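How a magistrates' court moves a Friday list

Hema Lobo has been a listing officer for nine years, the last four of them at the court in Kollau. The job consists of deciding which case is heard in which room, in what order, and before whom. Most of the cases are minor: assault, criminal damage, driving while disqualified, theft from shops. A first hearing on a guilty plea is given 27 minutes in her template. A first hearing on a not guilty plea is given less.

"People expect the contested ones to take longer," she said. "They do, later on. On the first day, all we need is the plea, the issues in dispute, the witness count and a trial date. A guilty plea has facts, mitigation, possibly a report, and then the sentence with reasons. That is where the time goes."

The Friday list in Kollau carries 45 defendants across two courtrooms. Defendants held overnight are called first when the paperwork has arrived, and it often hasn't. Lobo puts two bailed cases at the top of each room as a buffer, both with a lawyer already on record. If a lawyer is covering both rooms, she separates that lawyer's cases by at least four slots.
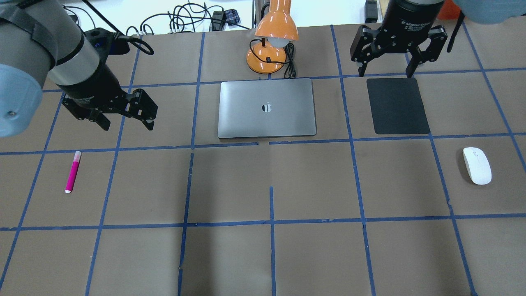

She keeps the order of the list in a scheduling program called Fadar, which replaced a shared spreadsheet in February. Fadar assigns each case a weight from one to six, based on the charge, the expected plea, the need for an interpreter and whether a victim statement will be read aloud. A room is treated as full at a total weight of 60. Lobo can override the weight, and did so in the first week for nearly every assault case.

"It scored common assault as a two," she said. "With a victim statement about lost earnings, you have a compensation argument. The bench wants pay records. The defense hasn't seen them. That is a four, sometimes a five."

Compensation takes up much of her attention. Kenji Crenshaw, a defense lawyer who appears in Kollau most weeks, said the usual problem is the absence of figures. He described a recent case in which a delivery driver had been pushed against his van and was off work for three weeks. The file included a letter from the employer with no dates and no rate of pay.

"The bench awarded 200 for the injury and nothing for earnings," Crenshaw said. "There was no basis for a number. The driver can go to civil court for the rest, and I'd guess he won't."

Asked whether the hearing should have been put off until the records came in, Crenshaw said he had opposed that. His client had entered a plea at the first opportunity and was entitled to be sentenced. Lobo takes the other view. An adjournment of two weeks costs her one slot, she said, and a compensation order made on proper records rarely comes back.

Her office now sends a one-page form with the first hearing notice. It asks for the dates of absence, net pay per week, any sick pay received and the name of a person who can confirm them. Toàn Từ, who handles the post and the electronic filing, said the forms that come back complete are mostly from larger employers. Self-employed victims tend to send bank statements, which have to be redacted before they can be served on the defense.

"I do the account numbers and the unrelated payments," Từ said. "One set ran to so many pages that I asked for it again, only for the right months."

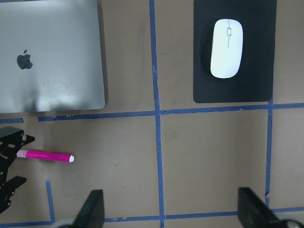

A laptop on a work surface marked out with blue tape.

The other recurring item is the order in which sentencing reports are requested. Same-day reports are available until 11 a.m., when the probation desk closes its book. Lobo lists cases likely to need one before 10:30, on the assumption that the plea will be entered as indicated. When it changes at the door of the court, the slot is lost and the next case is usually not ready.

Crenshaw accepts that lawyers are partly at fault. Indications are supposed to be filed two days ahead. He files his the evening before.

"I see the client when I see the client," he said. "Some of them I meet on the morning."

Lobo has asked for a second report writer on Fridays and has been told the request is under review. In the meantime, she has moved all traffic matters to the afternoon in room two, where no reports are needed and the average case weight is one. The change takes effect with the next published list.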